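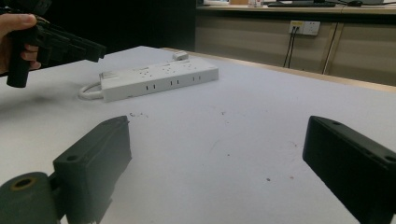

Power strip lives on top of the table now. Talk me out of it (or don't)

Briltden Boards > Desks, Tables & Benches > Thread 2465

plugsworth
The white strip on our shared work table has been on top for the whole summer. It was supposed to be under there. I bought the mounting tray, I bought the screws, I read the instructions, and then I put all of it in a drawer and went to lunch.

It sits on the diagonal, with the switch end nearer the side I usually stand on and the cord making a loop beside it. Every time I straighten it, the cord wins. The table is a Brurkeo, white top, light wood along the edge, bought used. I'd like to know what people with more self-respect do with theirs.

tablesaw_tina_not
Screw it to the underside. That's what undersides are for.

plugsworth
The underside is where I keep my knees.

mild_static
Put it along the back edge, parallel, Velcro at both ends. Takes less time than your first post did. If you set it at an angle in the middle you've given up the middle, and the middle is the only part of a table anyone wants.

oldgrommet
Going to disagree with both of you. I had mine underneath for 3 years and spent most of that time on my back with a flashlight in my teeth, trying to plug in a lamp. On top you can see the switch. You can also see what's plugged in, and unplug the right thing on the first try. Ugly, yes. So is crawling.

mild_static
Nobody's crawling if you mount it near the front lip, grommet. You had it against the wall and you've been mad at the wrong thing since.

oldgrommet
Near the front lip it catches sleeves. Ask my cardigan.

tablesaw_tina_not
What's the small white plug toward the far end? If it's a charger, I'd put it at the very end of the strip so it doesn't block a neighbor.

plugsworth
It's staying where it is. It has seniority.
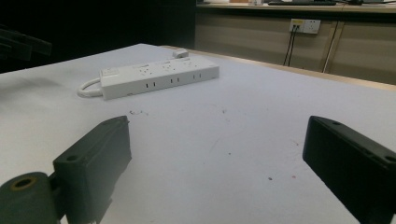

Civberg, Aug 9, 2024

plugsworth
Update for the people who sent me private messages about Velcro. (Both of you.) I have moved the strip. I have then moved it back. Along the back edge the cord pulled, and the end lifted if you leaned on it, so I'm on the diagonal again and calling it a layout.

I did notice how grubby the top is. Specks, and some faint reddish-brown marks I'd been filing under "the table's personality." Dish soap on a rag didn't impress them.

quietfuse
Could be rust rings from a can, could be tea, could be wood stain from someone's project. Try baking soda and a damp cloth on one mark in a corner, and leave the strip well out of it. Unplug it at the wall first, please. I know you know. I'm typing it for the next person.

mild_static
Are we cleaning tables now? I thought we were settling where the strip goes.

quietfuse
You can't Velcro anything to a greasy top, so I'd say we're still on topic.

mild_static
Annoyingly fair. Alcohol wipe before the adhesive, then press and leave it overnight.

oldgrommet
Or skip the adhesive and leave the man's layout alone.

plugsworth
Not a man, but the layout thanks you.

jellybean_ohms
Been reading since July, joined to say the loop is the real trouble here. A loop on a tabletop collects crumbs, pens and elbows. Bring the slack down off the back and hang it in a wide, lazy curve. Don't wind it tight and don't pinch it under a table leg.

oldgrommet
With a 6 foot cord there's hardly any slack to hang, depending on where the outlet is.

jellybean_ohms
Then the table's in the wrong spot.

oldgrommet
There it is. Every thread on this board ends with somebody moving the table.
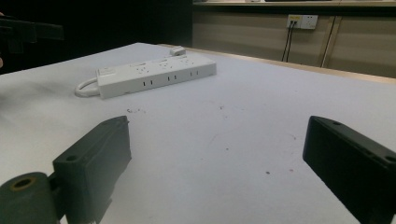
What I'm going to try, in the order I'm going to put it off

plugsworth
First, the marks, with quietfuse's baking soda. There's also a curl of something dark up there that I could simply pick up with my fingers, so I'll pace myself.

Second, the cord. Slack off the back. I measured from the edge to the outlet and got 36 inches, so I might even have enough.

Third, the strip itself. Back edge, level, Velcro, as instructed by a person who has called me lazy in two separate replies. If the end lifts again I'm reopening this thread with a worse attitude.

mild_static
I said "lazy" once. The other time I said "relaxed."

tablesaw_tina_not
Underside. Still underside.

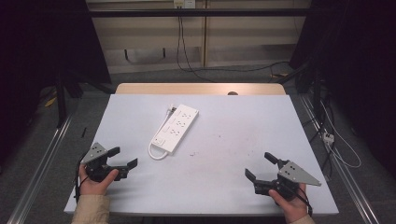 quietfuse
Is it okay to plug a second strip into the first one if the cord won't reach?

jellybean_ohms
Don't chain them. Get one strip with a longer cord, or move the table closer to the wall outlet.

oldgrommet
Told you somebody would move the table.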